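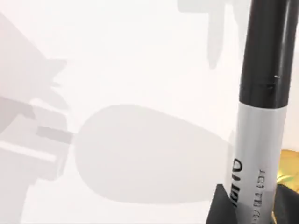

*Marker with a black cap and a pale barrel, standing on end.*

# Labeling freezer jars — what do you write with?

**grorkico_kitchen** — 08/10/2025

Hello everyone! I put up a big batch of soup every November, and by spring half my labels have faded or rubbed off and supper becomes a guessing game (last year we thawed applesauce for the chili, and we ate it anyway). I've been writing on masking tape with whatever marker is in the drawer. Is there a better way, or do I just need to press harder?

**tilico77**

Oh, I feel this one. Masking tape lets go in my freezer after a month or two, so I switched to painter's tape, and I write on it and stick it down before the jar goes in. Dry jar, room temperature, and rub the corners with your thumb. I have 60 jars down there right now and can read every one of them.

**prendergast_pantry**

I'll have to disagree with the tape, friend. It leaves gum on my lids, and scrubbing lids is my least favorite job in the whole house. I write straight on the metal lid with a permanent marker and wipe it off later with rubbing alcohol. Comes right up.

**tilico77**

But then you lose your label the minute the lids get swapped around! My family can't be trusted with that. I want it on the glass.

**felik_and_hens**

Grease pencil for me, like my grandmother used. It goes on glass, it washes off with warm soapy water, and it doesn't dry out if you forget it on the windowsill. You do have to write big — small letters turn to mush.

**grorkico_kitchen**

Thank you all, this is so helpful. I'm going to try painter's tape on half and lids on the other half, and I'll come back and tell you how they held up. Does anybody write the portion size too, or only the date?

**prendergast_pantry**

Name, month, and how many it feeds. Leave room for "spicy" if you have little ones.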